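Bin Picking Is Not Housework, But It Is Close Enough to Judge By

Wed 15 July

Vendors keep telling plant managers that general-purpose handling is solved. The claim usually rests on a throughput figure. Nellby quotes up to 300 picks an hour for its sorting cell, and I have no reason to dispute it. The figure was obtained with cartons of one size, closed with tape, arriving on a belt in a known orientation. A kitchen drawer does not look like that, and neither does a returns bench.

The test I would apply is mixed small parts in an open bin. The arm must take out each item once, without damage, and put it where it belongs. A new hire at the Tradley repair depot learns this job in a morning. It has most of what makes household chores hard: shiny surfaces, clear plastic, soft packaging, cables, and walls that limit the approach angle. 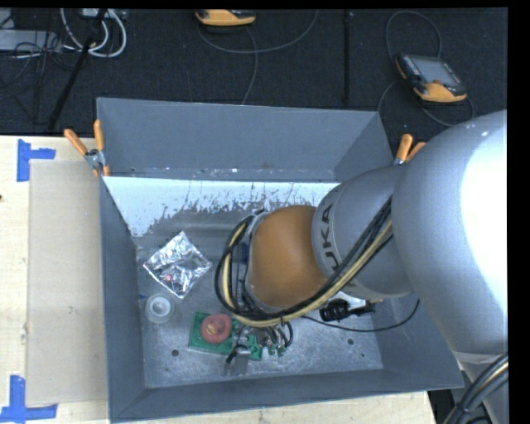 Foil and clear plastic are still the worst cases for depth sensing. A crinkled packet returns glare from a dozen facets, and a roll of transparent tape may return almost nothing, so the planner works from a point cloud with holes in it. Circuit boards can be seen well enough, but the gripper needs an edge or a flat patch to hold, and parts mounted on the board take up both. Items near a wall add a collision problem. The arm can reach the part, but its wrist and cable bundle have to fit as well.

Kinga Boros ran a trial of this kind at Nelham last September. Her team attempted 292 picks on mixed electronics scrap and completed 157 without human help. She considers that a good result for the hardware available, and I agree. It is also slightly better than one in two, and a dishwasher unloaded at that rate would leave a lot of glass on the floor.

The usual reply is that more data will close the gap. It will close part of it. Shukla retrained its grasp model 9 times over the same period, and rigid parts improved with each round. Clear and flexible parts moved very little. I read that as a limit in sensing and fingertip design, which a larger training set does not address.

For a shop floor, my advice is to buy the arm for the rigid parts and keep a person on the remainder. For the home, I would wait until a supplier publishes failure counts by material, including the attempts where someone had to step in.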